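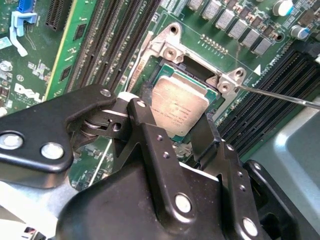
Plivach to end support for older desktop boards

Plivach will stop issuing firmware updates for its 2000 series desktop motherboards at the end of January, the company has told resellers.

The change affects all boards in the range, including those sold under the Gevell name. Existing firmware files will stay on the Plivach download page for a further 14 months, after which they will be removed. The 3000 series is not affected and will go on receiving updates as normal.

A final release for the older boards, due earlier in the month, corrects a fault in memory timing that could add up to 2 minutes to a cold start. Owners are advised to install it before changing the processor, as some later chips are not recognised by the original firmware.

Warranty terms remain the same. Repairs will continue to be handled by Ukatero, which took over the work from Nilsuwan last spring – customers with an open repair case do not need to register again.

Plivach has not said whether it will offer a discount to owners who move to a newer board. Business customers on extended support contracts will be contacted separately.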